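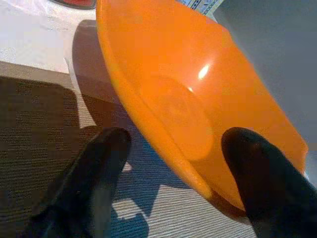
Greifer verliert gekippte Kunststoffschale beim Anheben — Anfrage einer Projektgruppe

Projektgruppe Clekanitz

Sehr geehrte Mitglieder des Forums,

unsere Schule nimmt mit einer Arbeitsgemeinschaft der Oberstufe am Schülerwettbewerb Iver teil. In der Teilaufgabe »Tisch abräumen« ist eine orangefarbene Kunststoffschale mit einem Zweifingergreifer am Rand zu fassen, anzuheben und in einer Kiste abzulegen. Die Kamera befindet sich am Handgelenk, eine weitere Kamera ist nach dem Reglement nicht gestattet. Das Bild zeigt die Stellung, aus der heraus gegriffen werden soll: je ein Finger auf beiden Seiten des Randes, die Schale steil gekippt.

Bei aufrecht stehender Schale arbeitet das Programm zufriedenstellend. Bei gekippter Schale dreht sich diese während des Anhebens zwischen den Fingern und fällt zurück auf die Unterlage. In einer Versuchsreihe mit 58 Durchgängen trat der Fehler 18 Mal auf. Eine Erhöhung der Schließkraft hat keine Verbesserung gebracht. Die Erkennung der Schale erfolgt über einen Farbschwellwert, die Griffposition wird aus dem Mittelpunkt der erkannten Fläche abgeleitet.

Wir bitten um Hinweise, ob der Fehler eher in der Erkennung oder in der Greifbewegung zu suchen ist. Die Abgabe ist im August fällig.

Lehrwerkstatt Sandhu

Sehr geehrte Projektgruppe,

nach der Schilderung liegt die Ursache vermutlich in der Wahl des Griffpunktes. Der Mittelpunkt der Farbfläche verschiebt sich, sobald die Schale gekippt ist, und liegt dann nicht mehr in einem festen Verhältnis zum Rand. Die Finger fassen den Rand seitlich neben dem Schwerpunkt, und das entstehende Drehmoment kann von zwei schmalen Kontaktflächen nicht aufgenommen werden. Eine höhere Schließkraft ändert daran wenig.

Folgendes Vorgehen hat sich in unserer Ausbildung bewährt:

Bestimmen Sie zunächst den Verlauf des Randes, etwa durch Anpassung einer Ellipse an die äußere Kontur. Aus dem Verhältnis der beiden Achsen lässt sich die Neigung abschätzen.

Drehen Sie das Handgelenk anschließend so, dass die Schließrichtung senkrecht zur Wandung steht. Wird schräg zur Wandung geschlossen, berührt zunächst nur ein Finger die Schale und schiebt sie weg.

Heben Sie in zwei Stufen an. Nach den ersten 30 Millimetern sollte der Arm kurz anhalten, damit die Schale auspendeln kann.

Zu beachten ist ferner die Beleuchtung. Auf der glänzenden Innenwand ist ein weißer Lichtreflex zu erkennen, und am unteren Rand geht das Orange in einen dunkleren Bernsteinton über. Ein eng gesetzter Farbschwellwert kann beide Bereiche aus der Fläche ausschließen — der berechnete Mittelpunkt wandert dann zusätzlich. Wir empfehlen, den Farbton weiter zu fassen und Löcher in der Maske zu schließen.

bruneo_1521

Gummi auf die Finger kleben, dann rutscht nichts mehr. War bei uns auch so.

Technik-AG Bruneo

Ergänzend zu den vorstehenden Beiträgen: Weiche Auflagen sind hilfreich, ihre Zulässigkeit sollte jedoch vorab mit der Wettbewerbsleitung geklärt werden. Zudem verändern sie die Fingerstärke, sodass die Öffnungsweite neu einzustellen ist. Die Anpassung des Griffpunktes ersetzen sie nach unserer Erfahrung nicht.

Für die Fehlersuche wird angeregt, bei jedem Durchgang das letzte Kamerabild vor dem Schließen zu speichern und den berechneten Griffpunkt darin einzuzeichnen. Liegt er in den fehlerhaften Durchgängen regelmäßig auf derselben Seite, ist die Erkennung zu überarbeiten. Streut er nicht, sollte die Greifbewegung geprüft werden, insbesondere die Kalibrierung zwischen Kamera und Greifer.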